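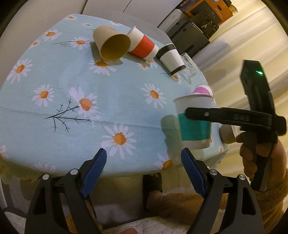
홈 | 단편 | 연재 | 리뷰 | 로그인

대여 키트
글 로절린드 홀러웨이 (Rosalind Holloway) | 11월

1. 마감

밤 열한 시. 리뷰 마감까지 36시간. 키트는 Nondano에서 왔다. 손에 쥐는 그리퍼 두 대, 설명서 64쪽, 반납 송장. 그게 전부.

설명서 첫 줄. "평소 하시던 대로 집어 주세요."

평소에 내가 컵을 어떻게 집더라. 생각하니까 안 집힌다. 손잡이를 쥐고, 오므리고, 놓친다. 종이컵이 데구르르. 데이지 식탁보 위로. 다시.

전화. 편집자 이그나시오.

"별점은?"

"아직 컵도 못 세웠어."

"컵 말고 별점."

"잡는 힘이 세. 아니 내가 센가. 모르겠어. 살살 하면 미끄러지고."

"그걸 써. 15줄이면 돼."

끊겼다. 늘 먼저 끊는다.

빨간 띠 컵. 검은 줄 컵. 유리컵은 무서워서 나중에. 파란 고무가 종이를 무는 느낌이 손바닥까지 온다. 이상하게 온다. 내 손가락이 아닌데 내 손가락 같아서, 잠깐 멈췄다. 엄마가 젓가락을 다시 배우던 겨울이 생각났다. 수술하고 나서. 콩 하나 집는 데 한참. 나는 옆에서 시계만 봤고.

그때 기다려 줄걸. 왜 그렇게 재촉을 했는지 몰르겠다.

다시. 초록 띠.

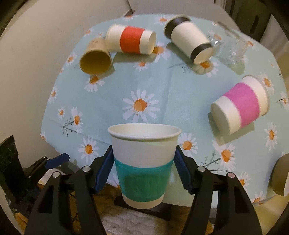

2. 새벽 두 시

리뷰 초안. 급하게 쓴다.

장점, 고무 패드가 좋다. 종이컵 안 찌그러트리고 드는 법을 손이 먼저 배운다. 단점, 오래 들면 손목이 뻐근함. 설명서 번역 엉망. "컵을 존중하십시오"가 대체 뭔가. 근데 그 문장이 제일 도움이 됐다. 존중하니까 잡혔다.

Nondano는 이렇게 모은 손동작을 로봇한테 가르친다고 했다. 그럼 언젠가 어느 집 부엌에서 팔 하나가 컵을 집다가 멈칫하겠지. 이유도 모르고. 내가 멈춘 데서.

그 부분은 지울까 하다가 그냥 뒀다. 지우는 버튼이 어디있는지도 못 찾겠고.

별 네 개. 전송.

답장이 바로 왔다. 안 자고 있었나 보다. "15줄 넘음. 엄마 얘기는 왜 들어갔어?" 조금 있다 하나 더. "빼지는 마."

엄마한테 전화하기엔 너무 늦은 시간. 아니면 너무 이른. 번호만 눌러 놓고 그리퍼를 내려놓았다. 손을 폈다 오므렸다 해 봤다. 내 손가락은 소리가 안 났다.

신호가 두 번 갔다.

"밥은 먹었니?"

댓글 3

밤귤: 마지막에 바로 밥 얘기ㅠㅠ 우리 엄마인줄

staswood: 컵을 존중하십시오 ㅋㅋㅋ 저런 설명서 있으면 키트 사고 싶네요. 대여료는 안 나오나요

오후네시: "몰르겠다" 오타 맞죠? 잘 읽었습니다. 이그나시오 나오는 다른 편도 있나요?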